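4. The Open Afternoon at Gerville 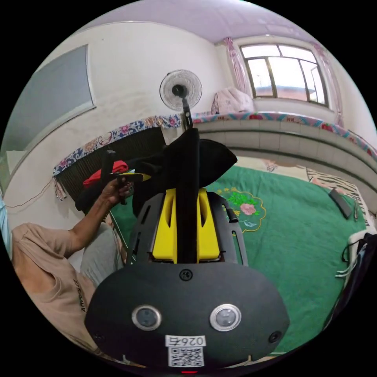

The open afternoon was held in June as the last public activity of the Grostetholm project. Its purpose was to let people with no training in robotics see how demonstration data for household tasks is gathered, and to record which parts of the process they found hard to follow. Earlier outreach by the project had relied on talks and printed handouts. Feedback on those events suggested that audiences came away with a fair idea of the project's goals but little sense of the manual work behind them.

4.1 Setting and schedule

Doors opened at 1 p.m. and the last group left shortly before 6 p.m. Visitors were received in groups of no more than 16. Each group heard a short introduction, watched a handling demonstration, and then took part in an open discussion with project staff. Groups were free to interrupt the demonstration at any point, and the staff member leading the session was asked to answer before continuing, even where this meant shortening the program.

Attendance over the afternoon came to over 200, well above what had been planned for. As a result, the discussion period was reduced for the later groups. This should be kept in mind when the comments from early and late groups are compared.

4.2 Choice of task

The demonstration centered on the handling of clothing with a hand-held gripper. Cloth was chosen on the advice of the Hurley outreach office, which had found that visitors judge a machine more confidently when they do the same job at home. Garments also raise a problem that can be explained without technical terms. A box keeps its shape when it is lifted. A shirt does not, and the person or machine holding it has to deal with a new shape after every movement.

Figure 1. A hand-held gripper with a yellow mount among the folds of a black garment. The person at left holds the fabric by hand, together with a piece of red cloth.

Staff were instructed to work at an ordinary pace and to leave failed grasps in the session. The Echeverri guidelines for public demonstrations, which the project adopted in its second year, advise against rehearsed sequences for general audiences. Two members of the project team disagreed with this advice beforehand, on the grounds that repeated failures might be read as a lack of preparation. The comment cards gave little support to that concern. Several visitors wrote that the failed attempts were the part they remembered best.

4.3 Questions raised by visitors

Notes were taken during each discussion and later sorted by topic. The most common questions dealt with the role of the person. Many visitors had expected to see a robot working alone and asked why a human being was needed to move the tool. Staff explained that the recordings show how a person approaches, holds and releases an object, and that a robot can be trained on such material later. Younger visitors tended to accept this quickly. Older visitors more often asked who checks the recordings and what happens to the poor ones.

A second set of questions concerned privacy. Visitors wanted to know whether recording in a home would capture family members or personal items, and who would be able to view the material. The prepared answers covered storage and consent but said little about guests who might enter a room during a session. The script was revised on this point after the 5 p.m. group.

Questions about cost and jobs came up less often than expected. Where they did arise, they usually came from visitors employed in laundry or hotel work, who also gave the most detailed remarks on technique. One such visitor objected that lifting a garment from the middle wastes time when the collar or waistband can be found first.

4.4 Limits of the record

Comment cards were voluntary, and visitors who left early are underrepresented. The discussion notes were written by staff who were also answering questions, so brief exchanges may be missing. No follow-up survey was sent. A second open afternoon at Gerville would allow the revised script to be tested with smaller groups and a fixed discussion period.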